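Samgate Shape Board, green

Home / Puzzles and sorters / Boards

A shape sorter for people who thought they were done with shape sorters. The Samgate is a green board with a lot of holes in it, and a set of colored plastic blocks that belong in those holes and will take their time about getting there.

You get the usual suspects: square, hexagon, diamond, star, plain round. Then there are four small round holes grouped in a square, which have started more arguments in our shop than the parking.

The blocks are printed, so expect faint layer lines and the odd dark speck. We could sand all that off and charge you more. Berkay Demirtaş, who runs our printers, is against it, mostly because he would be doing the sanding.

Sold by Ernance. Item 441. Ships in 2 boxes, board in one and blocks in the other, and they do not always arrive on speaking terms. Lost a block under the couch? Replacements come in over 8 colors, and we can't promise a match with the one still under there.

Care: warm water, dish soap, a soft brush for the small holes. Keep it out of the dishwasher and off the dashboard in July.

Customer note from Afia Korletey: "My father did the square and went to make coffee. He has not come back to the star."

The star is the one people write to us about. Try turning the block a little before you push, and if it still won't go, turn it the other way and push less.

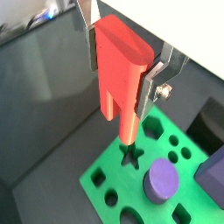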